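How to Comment on a Zoning Application (Without Losing Your Weekend to It)

Last updated 12 April 2024

So a notice has shown up in your mailbox, or stapled to a post on your street, and it says somebody wants to do something with a piece of land near you. Maybe you love the idea. Maybe you hate it. Maybe you read it three times and still have no clue what they want to build (that was me, the first time).

I've sent in comments on four applications here in Plenstead now, two for and two against, and I got better at it as I went. The first one was a rant. The last one got read out by the planning officer at the hearing, and I was ridiculously pleased. This page is how I do it these days. I'm not a lawyer, and your town will have its own rules, so check the small print on your own notice.

Step 1: Find the case number

It's on the notice, usually top right, and it's the key to everything. Without it your letter may sit in a general inbox until after the decision. Copy it onto a scrap of paper, take a photo of the notice too, and write down the date comments close. In Plenstead we get 22 days. The clock starts on the date printed on the notice, so if your mail is slow like mine you've already lost a few.

Step 2: Get the actual application

Please don't skip this one! The notice is a summary, and neighborhood gossip is a summary of the summary. When the Hamell Street application came in, half my block was convinced it was a four-story apartment building. It was a request to add two mobile homes and a gravel turnaround behind an existing house, so the owner's grown kids could move back.

Most towns put the documents online under the case number. If yours doesn't, call the planning desk and ask when you can come in and look at the file. Ours lets you read it at the counter for free and charges for copies. The longest one I've dealt with was 344 pages, and I read maybe a tenth of it.

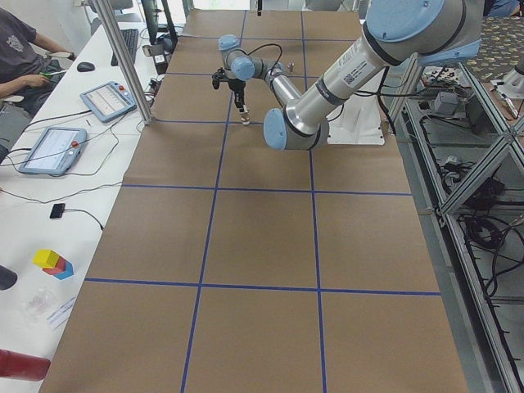 What I look for first is the site plan, then the page where the applicant explains why they think it should be approved, then the staff notes if there are any yet. The traffic tables and the soil reports I only open if that's what I'm worried about. Keep a note of page numbers as you go, because you'll want them later and you will not find that page again. I've tried.

Step 3: Work out what kind of decision it is

This part sounds dull but it changes what you write. There are a few common ones:

A rezoning changes what the land can be used for, for good, whoever owns it later. The town council normally votes on it.

A variance is permission to bend one rule, like how close a shed can be to the fence. The board wants to hear about the lot itself.

A conditional use permit says yes, with strings attached. For these, a comment suggesting a particular string can be really useful. "Please limit deliveries to daytime hours" is something a board can write straight into a permit.

If you can't tell which one you've got, ask the planning desk. They'd much sooner answer that on the phone than get a letter about the wrong thing.

Step 4: Stick to reasons the board can use

My rant letter was mostly about the applicant's parking habits. Every word was true and none of it counted. Boards generally can't consider who the applicant is, whether you like them, what they did at the last block party, or what you guess they'll do with the land in ten years. They can usually consider traffic and access, drainage, noise, privacy, how the plan fits the town's own land use policies, and whether the use suits the area around it.

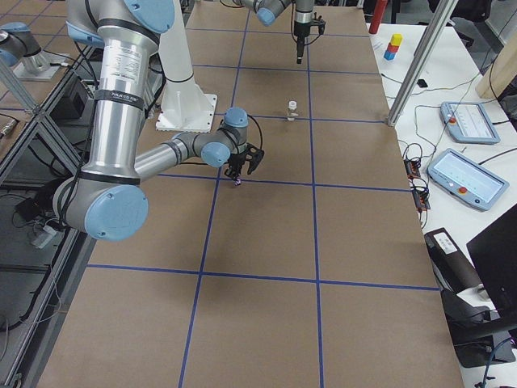
Robot arm reaching over a work table marked off with blue tape

The same goes if you're in favor. "They're a lovely family" is nice to read, but "the site already has water and sewer hookups and the entrance has a clear view both ways" gives the board something to hang a yes on. For Hamell Street I wrote in support, and I talked about the lane, the existing hedge along the north side (which hides pretty much everything) and the shortage of small homes mentioned in the town's housing plan.

Step 5: Write the thing

I keep mine under 2 pages. Mine always go in the same order:

Case number and address of the site at the very top.

My name, my address, and how far I live from the site.

One sentence saying whether I support it, oppose it, or support it with changes.

My reasons, one to a paragraph, the strongest one first. If I'm pointing at something in the application, I give the page number.

What I'd like the board to do. Approve, deny, or approve with a condition, and then what that condition is.

Write it in your own words, even if a group is handing out a form letter. On the Cervantes Road case the board got around 171 comments and most of them were the same paragraph with different names at the bottom. The clerk lumped those into one line in the report. The handful of people who'd written their own got a few sentences each.

And leave it overnight before you send it. I mean it – the version I write at 11 p.m. is never the one I want read out loud in a public meeting with my name on it. Comments are public record in most places, so your neighbors can read every word. Don't put in your phone number unless the form insists.
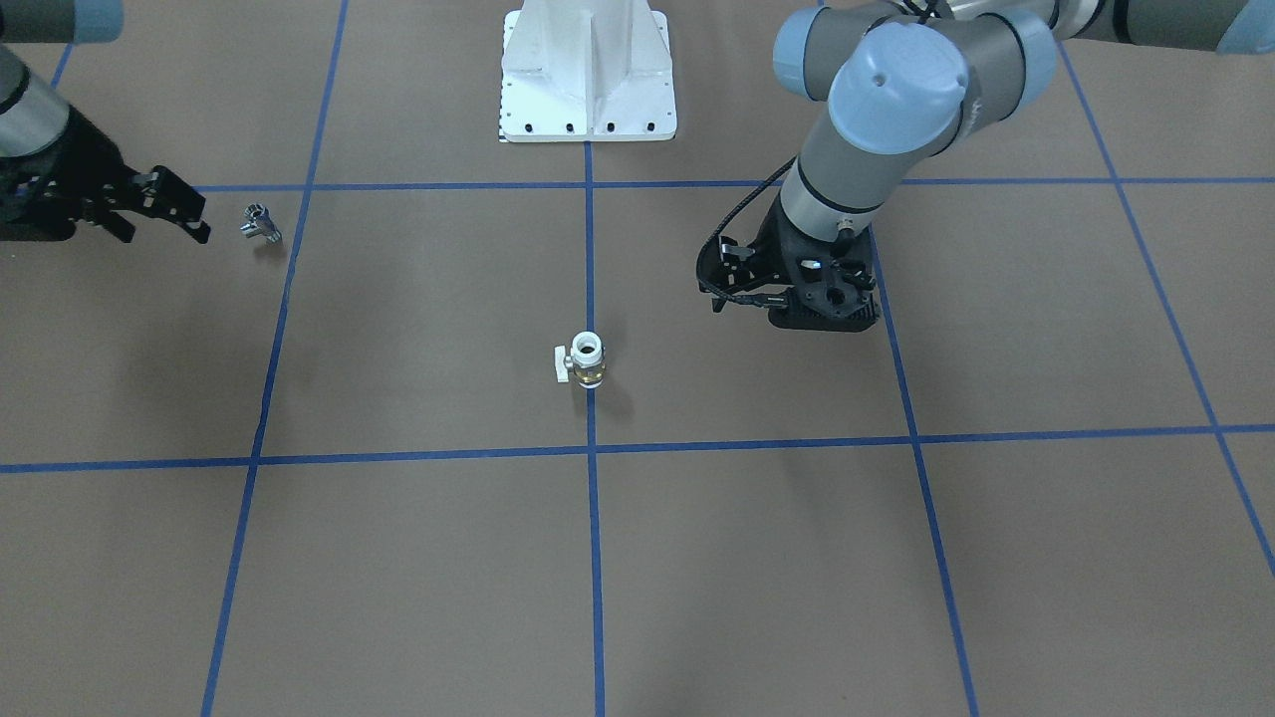 Herman Yusof wrote in to say that he'd add one more thing here, and it's a good one: ask for a receipt. He emailed his comment on the Nedeck Farm rezoning well before the deadline and never heard a peep, and when he turned up at the hearing it wasn't in the packet. Now he puts "please confirm you have received this" in the subject line, and if there's no answer in two business days he prints it out and walks it over.

I've started doing the same since he told me.

Step 6: Go to the hearing (if you can stand it)

You don't have to. Written comments count whether you're in the room or not. But if it matters to you, go. Get there early, sign the speaker sheet, and find out how long you'll have. Ours is three minutes and there's a little light that turns red, and yes, they will cut you off.

Don't read your whole letter, they've got it already. Pick your one best point, say it, say what you want them to do, and sit down. If the person before you made your point, you can just say you agree and give up the rest of your time. I've seen board members smile at that. 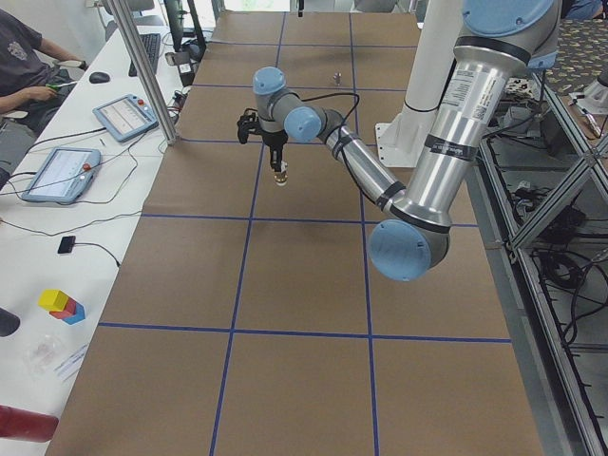
Small cylindrical piece at the tips of the gripper, just above the paper

Be ready for it to be put off, too. Applicants ask for more time, a board member is out sick, the staff want another drawing. Hamell Street was supposed to be heard in January and got bumped twice. If that happens, check whether the comment period has opened up again, because a revised plan might fix your problem or give you a new one, and you're allowed to write a second letter saying so.

Step 7: Read the decision

It'll be posted under the same case number. Look at the conditions as well as the yes or no. If you think something was missed, there's normally an appeal window and it's short, often shorter than the comment period, and there may be a fee. In some places you can only appeal if you commented the first time around, so that's another reason to get your letter in even if you're only mildly bothered.

If you've got a question about a Plenstead case, the planning desk is open mornings and they're very patient. For anywhere else, start with your town clerk and have that case number handy when you call.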